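We use cookies to keep this site working and to remember your settings. Accept all | Manage cookies

Flat printed board and blue and red pieces, how do I set up a chess table for kids that doesn't drive everybody nuts

posted July 5, 2022 by Zhiqiang Duan

Quick one, typing this on my lunch so sorry for the mess.

I run the games corner at the Telletside community center, two hours after school. We have one long white table and a chessboard on it that's printed, flat, no fold. Black and white squares, black border. Pieces are 3D printed. One side is done in blue. They look fine from across the room but kids who are new keep mixing up bishop and pawn, and queen and king. Round heads everywhere.

Problems so far:

- board slides when someone leans on the table
- white squares going gray already, from fingers I guess
- pieces are light, they tip if you breathe on them
- new kids don't know where a pawn can go and won't ask

For the last one I want to mark squares with color. Yellow for where the piece started, green for where it's going. Like this.
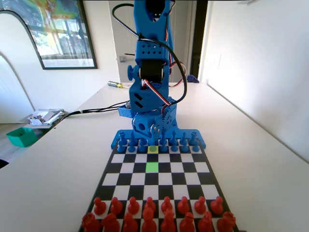
Tried it with the first-move-two-squares thing and two of the younger ones got it right away, after I'd been talking at them for 15 minutes with no luck. So I'd like to keep doing that but I dont want to wreck the board. What do people use for the markers? Colored film? Paper under something? I cut some squares from a file folder and they curl up and the pieces stand crooked.

Also what do you do about taken pieces. Ours end up all over the table, then on the floor, then I'm short a pawn at pickup time.

Budget is small. Could do a new board if that's really the answer but would rather not.

Bindu Mudaliar

Ran a club for a long time, school library, then a church hall. Taking your things in the order I'd fix them.

1. Sliding. Shelf liner, the rubbery kind with holes. Cut it a bit smaller than the board so it doesn't stick out. Don't tape the corners down. Tape leaves gunk on a white table and you'll be scraping it off in September.

2. Gray squares. Slightly damp cloth, drop of dish soap, wipe, dry it right away. Test a corner first, some prints smear. If it's a paper print with no coating then don't do any of this!! Get clear contact film over it. If it's vinyl you're ok. Some of the gray won't come out and thats just a used board, ours looked like that in a month and played fine.

3. Light pieces. Check if they're hollow underneath. If there's a hole in the base, push in a steel washer with a blob of glue, then a felt circle over it. I bought a bag of 100 washers and did three sets with it. Small washers for pawns, bigger for king and queen. Let it dry overnight upside down. If they're solid just do the felt, helps more than you'd think.

4. Telling them apart. Dot of paint on top of the king, white is good on blue. Leave the queen plain. For bishops I cut the notch deeper with a hobby knife but that's a job for a grown up with patience. Knights look after themselves, any kid can find the horse.

5. Color squares. Static cling film, comes in sheets, yellow and green both. Cut a hair smaller than the square. Peels off, goes back on, no glue. Keep them on a plastic lid when not used or they pick up fluff. File folder will always curl, heavier card too after a while.

One thing on how you use them. Put the green down AFTER the kid has pointed somewhere. If it's there first they just go to the green and learn nothing about pawns, only about green. I'd drop the colors by the third or fourth session for the ones who are ready.

6. Getting past pawns. Most of mine got stuck when the pieces started to spread out. Opening rank is easy, it's a straight line. Then a few moves in there's a bunch of stuff near one corner and the kid reaching across knocks down half of it. Teach the reach early. Pick up from the top, straight up, over, straight down. No dragging. Elbow off the table. Have them practice with one pawn over and over, it's boring, do it anyway, five minutes.
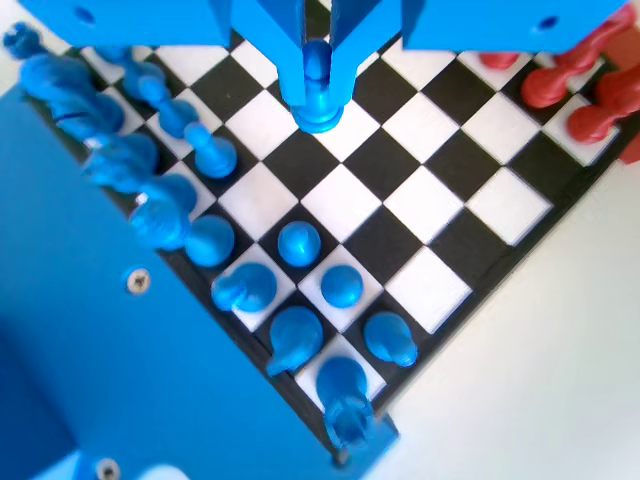
7. Taken pieces. A tray each side. Baking tray, lid of a shoebox, whatever. Rule in our hall was a taken piece goes in the tray before the other player can move. They police each other on that one, you won't have to say a word. At the end both trays get emptied onto the back rows and you can see right away if there's a gap.

Keep spares. We lost so many pawns. If someone printed yours ask them for four more pawns and a knight per color, same filament if they still have it.

Wouldn't buy a new board.

gralon_dad

ours is a Storham roll up board, lays flat after a day under some books. never slides. kids spilled juice on it, wiped right off. just get one of those imo

Zhiqiang Duan

Thanks both. Bindu that's way more than I hoped for. Checked the pieces, hollow, small hole in the bottom, so washers it is. Ordering the cling film tonight. Had some shelf liner in the kitchen drawer and cut a piece, board's not moving now.

Good point on the green. I was putting it down first every time, oops.

The board seems coated, soap water beaded up on the corner I tried. Will do the rest when it's quiet.

Where did you get the yellow film? Only finding green and clear in the craft store here, the yellow I used was borrowed from the art room and they want it back.

Bindu Mudaliar

Sign shops have offcuts. Ask for window cling not vinyl sticker, they'll try to sell you the sticker. Mine gave me a handful for nothing. If no yellow take orange, kids don't care, just dont take red. They read red as "not allowed" and you'll be explaining that for the rest of June and beyond.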